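Apr 5, 2019 — notebook, treaty text comparison 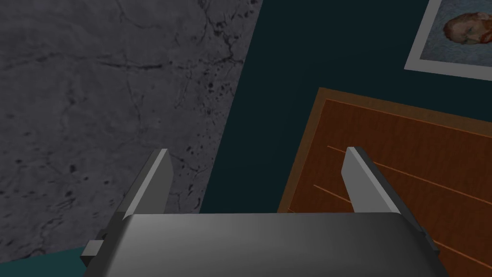

*Two gray gripper fingers, open, nothing between them (render).*

OK, long one today, mostly so I stop carrying it around in my head. I've been at the Drorken–Ballus agreements all week and the alignment finally runs from start to finish, so I want to get down what I did before I forget which version of which file is the good one.

Where we were at the end of March: 45 documents in the folder, all of them joint statements or commission minutes between the two sides, and no decent way to tell which paragraphs were new and which had been carried over from the previous session. Diplomats copy and paste more than students do! Whole pages on "deepening cooperation in transport and transit" come back every session with one verb changed, and the one verb is what we're after.

First thing this morning I threw out my old splitter. It was cutting on every numbered line, which is fine for the early minutes, but the later ones number their annexes from 1 again and I was getting two article 3s and sometimes three. Now it cuts on the heading and keeps the annex letter with the number, so we get A-3, B-3 and so on. Ugly, but I can find things.

Then the matching. I'm still using shared five-word runs and nothing fancier. I tried three-word runs for an hour and everything matched everything ("the two sides agreed" is in practically every paragraph ever written, of course it is). Seven was too strict and lost the pairs where somebody had fixed the grammar. Five stays.

Checked 100 paragraph pairs by hand, with tea. Eleven were wrong. Sorted them on paper before lunch:

- most of the bad ones are boilerplate about the date and place of the next meeting
- a couple are lists of ministries, where the names are the same and the actual content isn't
- one is a typing mistake of mine, a page pasted in twice (fixed in the folder, NOT fixed in the backup, do that)

I'm pretty happy with that. If I drop the next-meeting paragraphs before matching, the error should come down a good bit, and we don't care about those paragraphs anyway.

The interesting part — and I want Ji-hoon to look at this before I get carried away — is the water section. In the early minutes it says the sides "will consider" a joint gauge on the river at Ostodau. It says that session after session. Then there's one where it becomes "have considered," and in the next one the whole sentence is gone. No gauge, no note, no reference to an annex. I went looking for a separate protocol and couldn't find one in what we have. Either it was dropped quietly or it moved to a different commission whose papers we never asked for. I lean toward the second, since the transport group picks up two paragraphs on riverbanks the same year, which is an odd thing for a transport group to be talking about.

Ji-hoon Yeom came by after lunch and thinks I'm reading too much into the tense. His point is that the English versions were done by different translators, and one of them just liked the perfect. Fair. He says to check it against the Ballus-language text, where there's a proper difference between "considered and done with" and "considered and still going." I can read enough of it for the headings and not enough for this, so he'll take those pages. Gave him the folder with 20 paragraphs marked, water first, then customs.

Customs is its own mess. The tariff lists come as scans and the text layer under them is garbage, with a lot of ones read as lowercase L. I started fixing them by hand and gave up after the first list. Leaving them out of the matching for now and flagging them in the sheet with a C.

We also talked about Lecomte. Their archive has the signed copies, as opposed to the press copies we've been using, and those can differ in small ways (a "should" for a "shall" is small until you're a lawyer). I wrote to them in March and got back a form. Filled in the form. Got back a longer form. Sent that this afternoon, and I've asked for the water and transport sessions only, so it doesn't look like we want the whole building.

Things I changed in the shared folder today, so nobody gets a surprise:

- `split_old` is renamed, don't run it
- paragraph IDs now have the annex letter in front, so old links in the sheet are broken until I redo them
- the hand-checked pairs have their own tab, please don't sort it, the row order matters

Still open: what to do with sessions held by exchange of letters. There's no meeting, so no minutes, only two letters that say almost the same thing. Do I count that as one document or two? I've had it as two so far, and it makes the carry-over look higher than it should, because of course the reply repeats the letter. Leaning toward one. Ask Ji-hoon when he brings the folder back.

Next up: redo the links, drop the next-meeting paragraphs, rerun the lot, and fix that duplicate page in the backup.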